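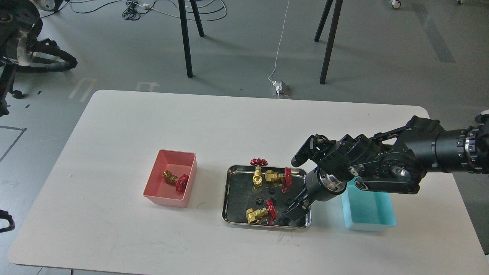

父が四十年乗ったロムスデンのクーペを、とうとう手放すことになりました。わたしが免許を取った年にはもう古い車で、坂道では息を切らし、それでも峠の上に着くと得意そうにエンジンを鳴らしたものです。ガレージの棚には父の集めた部品がまだ並んでいて、どれがこの車のもので、どれがよその車のものか、見当もつきません。真鍮のバルブに赤いハンドルがついているのを見ると、どうしても父の手を思い出します。ああいう赤いものを、父は「車の心臓のふた」と呼んで、幼いわたしをすっかり信じこませたのでした。

買い手はプンホルムの港町に住む老婦人で、若いころ同じ型に乗っていたのだそうです。手紙には、値段は2,000でどうでしょう、ただし渡すのは十月まで待ってほしい、それまでに車庫の屋根を直しますから、と丸い字で書いてありました。屋根のことまで知らせてくれる人なら、きっと大事にしてくれるだろうと、母と二人でうなずき合いました。
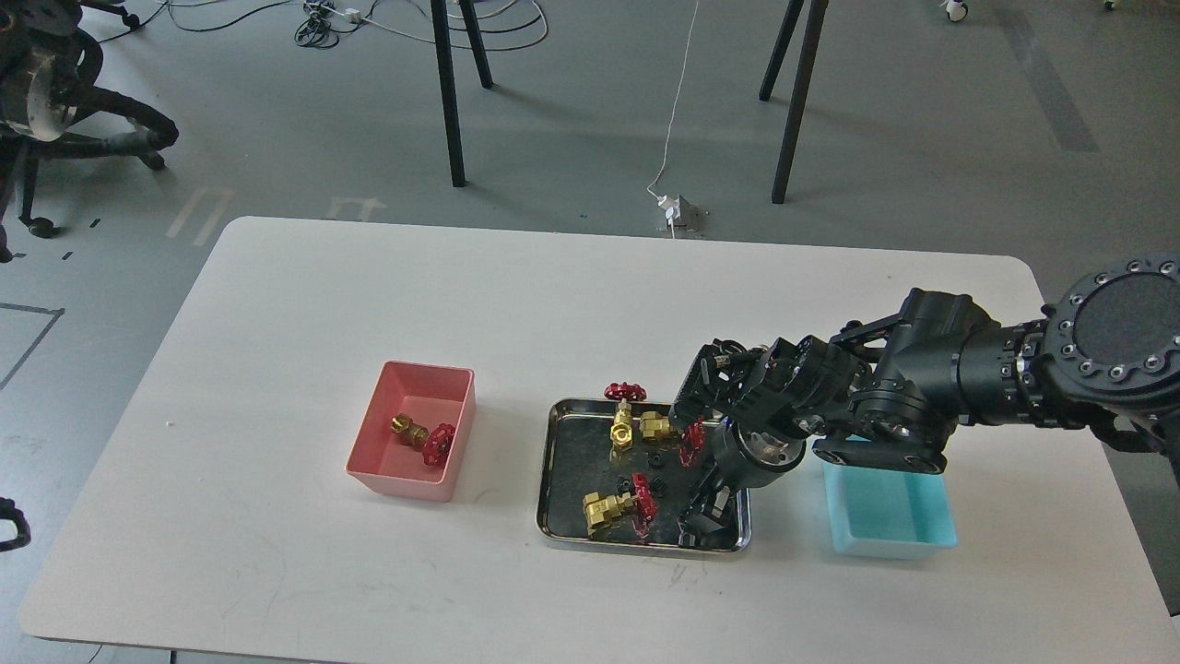 約束の朝、わたしは早く起きて、シティネ峠を越える道を選びました。遠回りですが、父ならそうしたはずです。助手席には母の握ったおにぎりが七つ、ひとりで食べるには多すぎる数が、風呂敷に包まれて揺れていました。後ろの席には工具と予備の部品を積みました。工具の並べ方には、父は昔からこだわりがありました。使うものは真ん中だよ、と言いながら、結局いつも両側まで探すのです。

峠の茶屋で水を足していると、アワスティの新しい電気自動車が音もなく隣に停まり、降りてきた男の子がボンネットをのぞきこみました。

「これ、生きてるの」

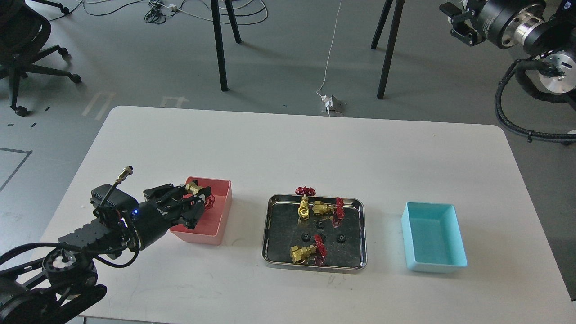 生きてるよ、とわたしは答えました。触ってごらんと言うと、男の子は手のひらをそっと当てて、あったかい、と小さな声で言いました。それから二人で、エンジンが冷めるまで、おにぎりを食べました。港はまだ、ずっと下のほうで光っていました。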